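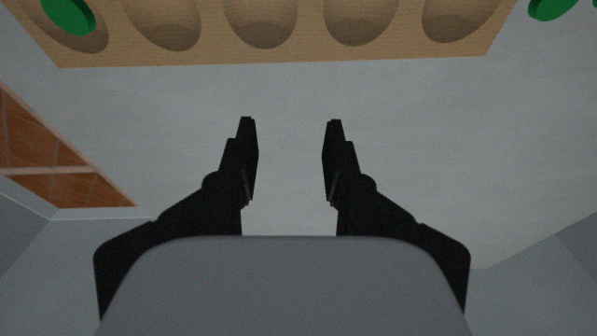
We're finally doing the kitchen this December and I have been going around and around on the cabinets for so long that my husband has left the decision entirely up to me (his words were less polite). The house is a small ranch, north-facing kitchen, one window over the sink. I keep landing on light gray with black pulls, a black faucet, the whole bit. The pale gray next to black in my picture is pretty much the contrast I'm after, and I like how soft those rounded corners look too, so I'm wondering about getting the end of the peninsula rounded off while the counter's being cut. I walk into that corner every single morning. Has anyone lived with gray cabinets for a while? Do you get sick of them?
— zulema_ojeda

tiho_k
Lived with them for 6 years. Love them. They hide everything except spaghetti sauce. My one piece of advice is don't buy the paint off a phone screen. Get a sample pot and paint a big piece of poster board and move it around the room all day. Our kitchen faces north too and the first gray we tried went straight to baby blue by 4 p.m.

KanokwanC
Going to be the grump here. Gray kitchens already look dated to me. Every flipped house in our neighborhood has one, and when we were shopping I got so tired of them. Why not a warm white or a nice muddy green? You can still do the black pulls!

zulema_ojeda
Ha, I figured somebody would say that. I had green in my last place and I didn't love it by the end. Warm white scares me with two kids and a dog. Tiho, do you remember which gray you ended up with?

tiho_k
Venden by Prumatard, in satin. It has a tiny bit of brown in it, so it stays put. And Kanokwan, everything looks dated eventually. Paint it the color you want to look at while the coffee's brewing.

KanokwanC
Fair, but cabinets are a pain to repaint. A wall you can fix in an afternoon. I did my cabinets over and I was finding doors in the garage until spring.

Eleni M.
Nothing to add on color, but yes yes yes to the rounded corner! We had ours done at Llewellyn and they charged us $152 on top of the counter. Ask for the radius in writing. I said "rounded" and they heard "slightly less pointy," so I had to go back and have them redo the template.

zulema_ojeda
OK that is cheaper than I was afraid of. What radius did you get?

Eleni M.
4 inches. You lose a bit of counter but my hip thanks me daily.

kpopescu
Disagree on the black faucet if you have hard water. We do, and ours was covered in white spots up to 8 times a week, which I realize is more often than there are days — that's how it felt. Black pulls are fine. I'd go brushed steel at the sink.

tiho_k
We have a black one and just wipe it with the dish towel. Takes a second.

kpopescu
You are a better person than me.

zulema_ojeda
Our water is awful, so brushed steel it might be. Would it look weird with black pulls though?

KanokwanC
Nope, mix away. Just get some black in there somewhere else, like a light fixture. And fine, try the Venden. But put a sample of Onden next to it, it's the muddy green I keep telling everybody about.

zulema_ojeda
Picking up both tomorrow. Poster board too.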